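# Mevham Guard Complaints Set

Greer Matheson, Sat 5 June

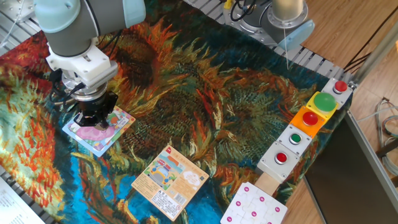

*2 min read*

A table of 2,000 reprisal complaints filed by members of state military units, with outcomes where an outcome was ever recorded. Read the caveats before you quote a percentage at anyone.

## Files

- `complaints.csv` – one row per complaint
- `units.csv` – 64 units, names as given on the intake form
- `codes.md` – outcome codes, such as they are

## Caveats

"Unsubstantiated" covers at least four different things in the source records, including cases where no witness was interviewed. I kept the label but I don't trust it.

`days_open` stops at 365. The old Sesis system couldn't store a higher number, so a case marked 365 may have run for years. Averages built on this column are worthless.

Rank is self-reported. Dates of the original disclosure are missing for most rows before the September form change, which makes any claim about how quickly reprisal followed pretty shaky.

The Masri summary says complaints fell after new training. Filings fell. I have seen no evidence that reprisals did.

## Not included

Names, interview notes, anything under appeal.

## Corrections

Open an issue with the row ID and a document. "My commander says otherwise" will be closed.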